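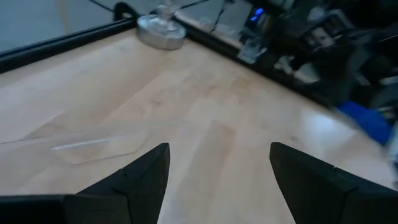
Print this article
E-mail this article

The Gitamberg repair café is to stay open through the winter after all, following a rather anxious few weeks in which it looked as though the doors would close for good and everyone's half-mended toasters would have to be carried home again in the rain.

The café, which has met on Sunday afternoons in the old ticket hall behind Ditanino Street for the past 6 years, learned in the autumn that the rent on the hall was to go up. The rise was not an enormous one by the standards of the town, but for a group that charges nothing, and lives mostly on the coins people drop into the jar beside the tea urn, it was more than could be found. A notice went up on the door, and for a fortnight the talk over the soldering irons was of little else.

What has saved it, at least until spring, is a mixture of local kindness and a bit of sensible bargaining. Oddsson, the hardware shop at the bottom of the hill, has agreed to pay the difference in the rent until the end of February, and has thrown in a box of fuses, a good many reels of thread and a sewing machine that had been sitting in its stockroom. The hall's owners, for their part, have agreed to put off any further rise while the café looks for something more lasting. An appeal in the town raised £437 on top of that, most of it in very small amounts, and one envelope came through the letterbox with no name on it and a note that simply said "for the radio".

Anyone who has spent an afternoon there will understand why people minded so much. You come in with a lamp that flickers or a coat with a torn lining, you put your name on the list, and then you sit down with a cup of something hot and wait your turn, which can be quite a long wait if there's a run on vacuum cleaners. It is a sociable sort of waiting. Neighbours who have nodded at one another in the street for years find themselves comparing broken kettles, and children are given old clocks to take apart at the end table (they are not expected to put them back together, though a few have tried!).

The café keeps a big green ledger of everything that comes through the door, and last year's pages list 751 items, from hairdryers and garden shears to a music box that took three separate visits to put right. Not all of them went home working. Cordless drills with tired batteries are a regular disappointment, and there is a shelf of printers that have beaten everybody. But a fair number of things were given a few more years, and those past hope are taken apart for screws, springs and bits of wire, all of which get used sooner or later.

There will be some small changes over the winter. Sessions will start at 2 in the afternoon and finish a little earlier than before, so that the heating can go off in good time, and visitors are asked to bring no more than one large item each. Clothes and soft furnishings will move to the back of the hall, where the light is better, and the book-mending table, which had been squeezed out by a rush of lawnmowers in the summer, is coming back as well. Microwaves still can't be accepted, and nor can anything that runs on gas.

The tea and cake will carry on as usual. Rilelero, the bakery by the station, sends up whatever is left from the Saturday bake, and the cheese scones in particular tend to be gone within the first half hour, so it is worth getting there promptly if you have set your heart on one.

As for what happens when the spring arrives, there are two ideas on the go. One is to share the hall with the Gitamberg tool library, which has been looking for a home of its own and would bring some steady money from its yearly subscriptions. The other is a move to the empty unit beside the bus garage, which is bigger and cheaper but has no kitchen, and opinion among the regulars is quite sharply divided on whether you can really have a repair café without a proper kettle. An open meeting will be held in the hall in the new year, and anybody who uses the café, or would like to, is welcome to come along and have their say.

More people who can mend things are wanted too, especially anyone handy with zips, bicycle gears or old radios. There is no need to be an expert. Ask at the tea table during any session and somebody will find you a stool.

Print this article
E-mail this article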